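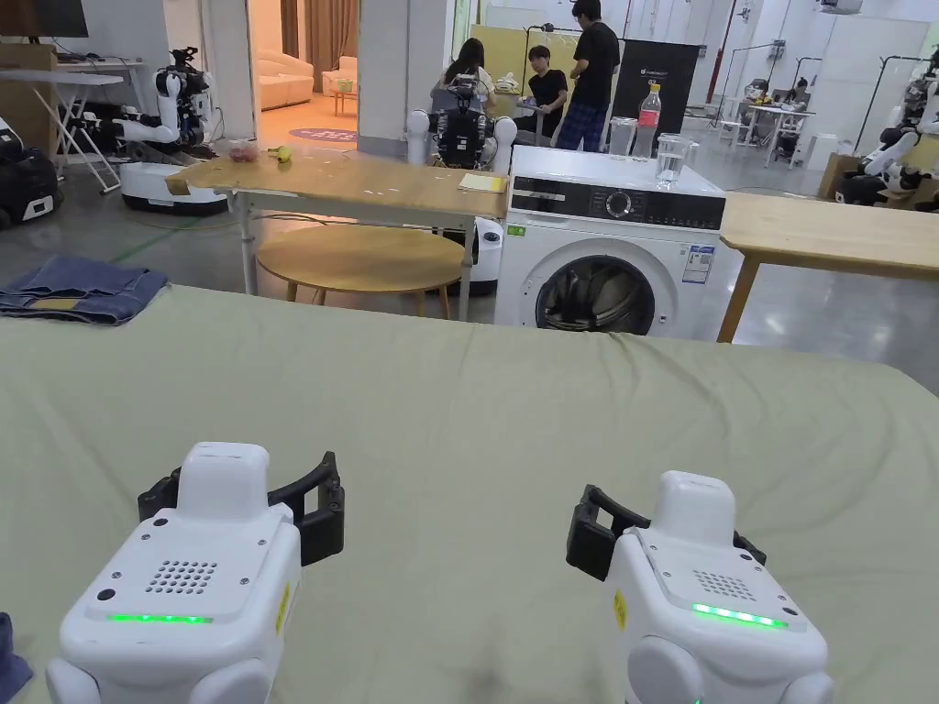

Jomar Buenaventura 在上一篇底下留言：我弟弟下周回家候审，脚上戴环，住我客厅。网上那些“居家监控生活攻略”我翻了一晚上，一半在卖东西，另一半让我“保持积极心态”。能不能讲点跟插座、洗澡、做饭有关的？还有，出庭那天的裤子到底怎么穿？

行，就讲插座、洗澡和做饭，裤子也讲。

先把话说在前头。我不是律师，住在 Preltlow，前后两次让家里人在我这儿候审，一次是表哥，一次是我丈夫的侄子。下面写的都是家务。你弟弟手里那张释放条件单子跟我写的有冲突，照单子办。单子看不懂，打电话问他的律师，别问我，也别问论坛。我在论坛上见过有人信誓旦旦说“戴环期间下楼倒垃圾不算外出”，后来问他哪个县的，他说他猜的。

插座

脚环要充电，充电的时候人得待在插座边上。就这么一件事，把我家客厅的格局改了。

我们用的是 Lostard 的环，说明书上写每天充两次。别信“一次充满能撑一整天”的说法，安装的人也这么跟我们讲过，结果天一冷、信号一差，电掉得比他说的快得多。我后来干脆定成早饭一次、晚饭后一次，跟吃药一样，不看剩多少电。

挑插座的时候注意几件事。不要用墙上开关控制的那种插座，很多老房子客厅里有一个，谁顺手一关灯，充电就停了，第二天才发现。也别用厨房水槽旁边带跳闸按钮的，跳了没有声音。最好是沙发或者床边上一个直接通电的老实插座，拿块胶布贴上，写“别拔”。孩子不识字就画个叉。

延长线我不推荐，能不用就不用。要是实在够不着，买一根粗一点的，沿墙根走，别从地毯底下穿过去。线压在地毯下面会发热，这跟候审没关系，谁家都一样。

有人向我推销 Ener 的移动充电宝，说是“专为居家监控家庭设计”。我借来用过几天。它能不能给某个型号的环充电，我不敢替你打包票，反正包装上那句“通用”我是不信的。更要紧的是，有的监控合同里写明只能用原配的充电器，拿别的东西插进去，算不算擅自改动设备，得看谁来解释。想买之前先给监控公司打电话，问清楚，把接电话那人的名字和时间记在纸上。对方说“应该没问题”，就等于没回答。再问一遍。

停电是另外一回事。Preltlow 一到夏天就停，去年四月也停过。停电的时候先打监控公司的电话，再打律师事务所的，哪怕只留个言。留言说清楚地址、几点开始停的、环上还剩多少电。电力公司的短信通知截屏留着。我表哥那次停电，监控中心说没有收到我们的电话，幸亏我有通话记录。他们后来也没道歉。

洗澡

说明书上说防水。我对“防水”两个字向来保留意见，不过淋浴确实没出过问题。泡澡就算了，条件单子里多半也不让。

环底下的皮肤才是真麻烦。肥皂水冲不干净，闷在里面，没几天就红。用手持花洒对着环和皮肤之间的缝冲，冲完拿一条薄毛巾穿过去，两头来回轻轻拉。太厚的毛巾穿不过去，旧枕套剪成条也行。有人说用吹风机吹，我觉得不好，开热风会烫着人，而且谁知道热气对里面的东西有什么影响。要吹就用冷风，离远一点。

别抹油，别抹厚的乳霜。痱子粉我试过，结块，更难受。皮肤破了就去看医生，看之前先报备，把就诊单留好。不要自己往环里塞棉花、海绵、袜子口之类的东西垫着。网上很多人教你垫，我丈夫的侄子垫了半只袜子，监控中心来电话说传感器读数不对，问他是不是动过。他说没有，然后全家人吓得一晚上没睡。买一双薄的长筒袜，袜筒从环下面拉过去，能不能这样穿也先问一句。

浴室门口放一块防滑垫。戴着环抬腿跨浴缸的时候容易磕，磕一下小腿骨疼得很，环也经不起老磕。

信号和基站

如果给你们的是插在墙上的那种基站，找地方放的时候别图好看。很多人喜欢塞进电视柜里，或者搁在冰箱顶上，这两个地方都糟糕。金属柜子、鱼缸、微波炉，离远点。放在屋子中间偏高的位置，架子上空着的一格就好，下面别垫桌布，免得猫一扯全下来。

装好以后，让安装的人当着你的面把屋里每个角落走一遍。地下室、后阳台、洗衣房，都走。他会说不用。你坚持。我们家洗衣房在地下，头一个星期每次下去洗衣服都会响警报，后来才知道那个角落收不到。那时候安装的人早走了，再约一次要 105 块。这笔钱到最后也没人能跟我讲清楚是按哪一条收的，账单上只写“服务”。

说到账单。每一张都留着，每一张都看。我不是说人家一定会多收，我是说我看到过同一天的费用出现两回，打电话过去，那边说是系统问题，下个月会退。下个月没有退，再打电话才退的。付钱要拿收据，付现金的更要拿。如果付不起，赶紧跟律师讲，有的法院能减，有的不能，可是你不提就一定不会减。

衣服

洗衣服这件事，不戴环的人想不到有多啰嗦。紧身裤基本别想了，睡裤、运动裤要买裤脚宽的。带松紧口的运动裤，把松紧口拆了，拿针挑开线，抽掉橡皮筋，花不了多少工夫。牛仔裤挑直筒或者微喇。裤脚太窄又舍不得扔的，沿内侧缝线拆开一小截，两边各缝上一条按扣带，穿的时候扣上，出门看不出来。

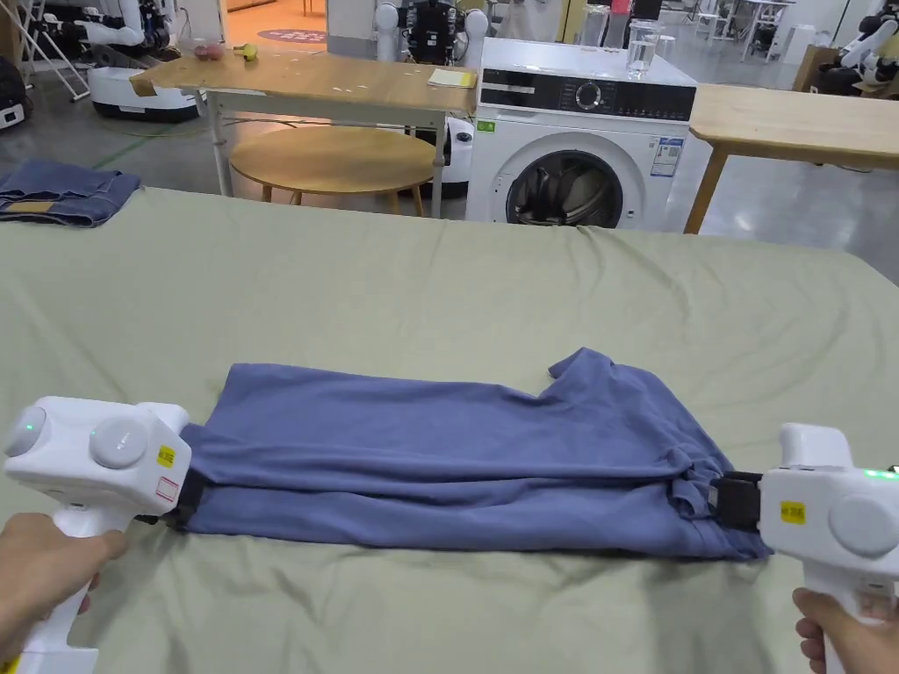 用拉链也有人做，我不推荐，拉链头会刮到环。魔术贴更不行，洗几次就沾一堆毛，在法庭那种安静地方一撕开，全屋子的人都回头。

出庭的衣服单独放，不要跟日常的混着挂。我的办法是一整套叠在一起，衬衫、裤子、袜子、皮带，装进一个旧枕套，外面用纸条写上日期和法庭的房间号。要穿西裤，买大一号的裤腿，腰再改小。裁缝改腰收我 12 块，比买一条“出庭专用”的裤子便宜太多。对，真有人卖这种裤子，我在 Rivera 大道的一家店橱窗里见过，标价 200，料子一捏就知道是什么货色。法官会不会因为你穿了这条裤子就高看你一眼，我不知道，店员也不知道，虽然她讲得好像知道。

颜色深一点，干净，合身，没有大字，就够了。鞋子提前擦。皮带能不系就不系，过安检省事。裤兜前一晚掏空，打火机、指甲刀、小螺丝刀都拿出来。Preltlow 的法院门口没有地方寄存，东西被扣下就是扣下了。

衬衫怎么叠才不起褶，各家有各家的讲究。我是这么叠的：扣子全扣上，正面朝下铺平，袖子往背后折，下摆折上来，最后领子朝上。硬纸板垫不垫都行。枕套里别塞得太满。到早上还是有褶，挂在浴室里，开热水放一会儿蒸汽，用手往下抹。所谓“免烫”衬衫，我买过两件，都得烫。

T 恤和家常裤子就更随便了，捏住两头对齐，摊平了再折，放抽屉里能找到就好。
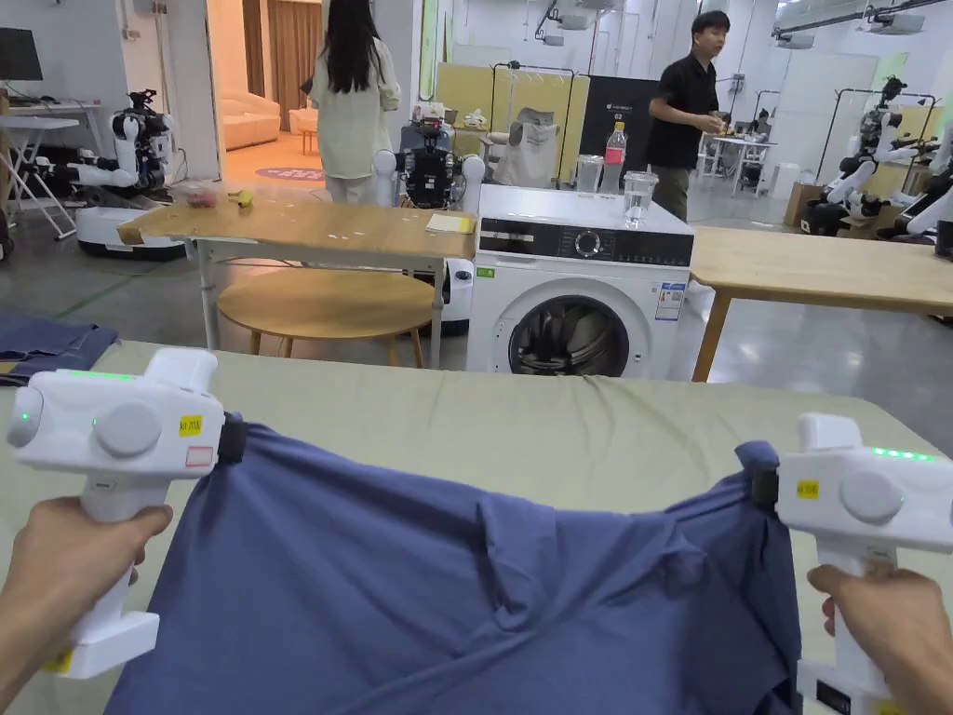

夹住两角，把衣服提离桌面。

熨斗用完拔掉。这话我说给自己听的，有一次赶着送人去法院，到了半路才想起来，只好打电话麻烦楼下邻居。

厨房

厨房里最大的问题是时间表。批准外出的时段往往是固定的，买菜、上班、看医生，一格一格写在单子上，而超市排队可不看你的单子。我的做法是不让候审的人去买菜，除非他自己想出去透气。真要去，列一张按货架顺序写的单子，进门先拿最要紧的，时间过半就往收银台走，没拿全就没拿全。小票留下，上面有时间。

别指望手机地图估的路程。它说多久，你自己加一截。公交更不要信，网站上写准点率多高我都不信，我在站牌底下站过。

家里备几天的干货。米、面、罐头、豆子、洋葱、鸡蛋。有一回监控中心把时段改了，电话里说改了，书面的一直没来，我们谁也不敢按新的走，就吃了两天豆子。豆子泡一夜，第二天换水煮，盐最后放还是先放随你，这事吵了几十年我也没看出差别。

做饭和充电别排在一起。锅在火上，人被一根线拴在沙发边，水开了只能干瞪眼。要么先充，要么让别人看火。

酒要清走。很多释放条件里写着不能喝，有的连家里有都不行，哪怕是你的酒，哪怕锁着。料酒和香草精我也问过律师，她想了一会儿说，放到邻居家去吧。我就放到邻居家了。漱口水换成不含酒精的。这一条有人说我小题大做，随他们。要查的时候，来的人站在你厨房里，可没有心思听你讲香草精是烤蛋糕用的。

工具和杂物

车库和阳台上那些东西，过一遍。猎枪不用说了，弹药、弓、防身喷雾，都要先问。厨刀一般没人管，可是“一般”这种词在这里不值钱，单子上写了什么就是什么。

我把工具箱搬去了姐姐家，里头有剪线钳和螺栓剪。不是单子要求的，是我想少一样要解释的。你弟弟要是靠干木工吃饭，那就别搬，让律师写封信说明，复印一份贴在工具箱盖子里面。

修东西的时候别在戴环那条腿边上用角磨机、用热风枪，也别蹲着抵住铁梯子。环的带子磨出一道白印，对方要你解释，你就得解释。万一真磕了、蹭了，当场拍照，当场打电话，比等他们发现要好。照片里放张当天的报纸或者收据，这个习惯我坚持得有点神经质，不过我宁可神经质。

纸

买一个硬壳的文件夹，五金店或者文具店都有，5 块钱以内。别买那种带密码锁的“法律文件收纳箱”，你需要的是站在门口一伸手就能翻到那张纸。

我的顺序是这样放的，最前面是释放条件，原件装塑料套，复印件贴冰箱；后面是出庭通知，再后面是批准外出的时段表、医生的单子、账单和收据，最后是通话记录。通话记录我用普通的横格本，一行一条，写时间、打给谁、对方叫什么、说了什么。写字丑没关系。别用手机备忘录代替，手机会没电，会丢，也可能被要走。

出庭日期要写在墙上的大日历上，用红笔。短信提醒也可以登记一个，但别全靠它。去年 Preltlow 换了一套提醒系统，宣传得很热闹，我们收到的第一条短信把日期写错了。我打到书记官办公室核对，那边的人口气挺平静，像是当天接了不少这样的电话。所以每次出庭前打一个电话核对，日期、时间、楼层、房间，四样都问。房间常换。

关于那个评分。有些地方放不放人、放了以后怎么管，会参考一张表算出来的分数。这两年很多文章教人“如何在家做好准备、提高评分”，我看了几篇，教的无非是收拾屋子、种点绿植、准备一份家庭公约。我没有见到谁拿得出证据，说绿植跟分数有半点关系。那张表里问的是以前的案子、年龄、有没有缺席过出庭。你把窗户擦得再亮，它也看不见。想知道这个分数是怎么来的，让律师去要那张表，一项一项对，填错的地方要提出来。表哥那张就填错过一项，把别人的一次缺席算到了他头上，生日差一天。

擦窗户还是可以擦的。旧报纸不好用，现在的油墨不行了，用旧棉布，水里加一点白醋。

睡觉和邻居

半夜会响。第一次响的时候，全家都会坐起来。提前讲好谁去接电话，电话放哪儿，充电线别缠在床腿上。给孩子讲的时候说实话，用他们听得懂的，别说是“运动手环”，孩子会去学校讲的，讲完别的孩子会告诉他那是什么。

床脚垫的被子换轻一点的。侧着睡的人可以在两腿之间夹个扁枕头，环就硌不着另一条腿。“记忆棉脚踝支撑枕”不必买，旧毛巾卷起来，用两根橡皮筋一箍，一样用。

邻居那边，说不说由你弟弟决定。我们没有说，楼下的还是知道了，后来就是她替我拔的熨斗。楼上的也知道了，从此不跟我们打招呼。

Jomar，还有一件你没问的：你自己得签字做担保联系人的话，签之前把每一页都看完，特别是最后那页小字。我第一次没看，里头写着监控人员可以不经通知进入“共用区域”，而我家客厅、厨房、走廊，在他们看来全是共用区域。第二次我问能不能把我的卧室写成例外，对方说格式是统一的，不能改。我说那我不签。过了一会儿他拿了另外一张纸来，上面有一栏就是填例外的。

2024年8月7日补充：有读者问环拆下来以后充电器要不要还。要还，连线一起还，拿签收单。没有签收单就拍下柜台和收件的那张表。Lostard 给我寄过一张设备未归还的账单，那时候东西已经还了好几个星期，我把签收单复印件寄回去，他们就没再来信。原件还在文件夹里，我暂时不打算扔。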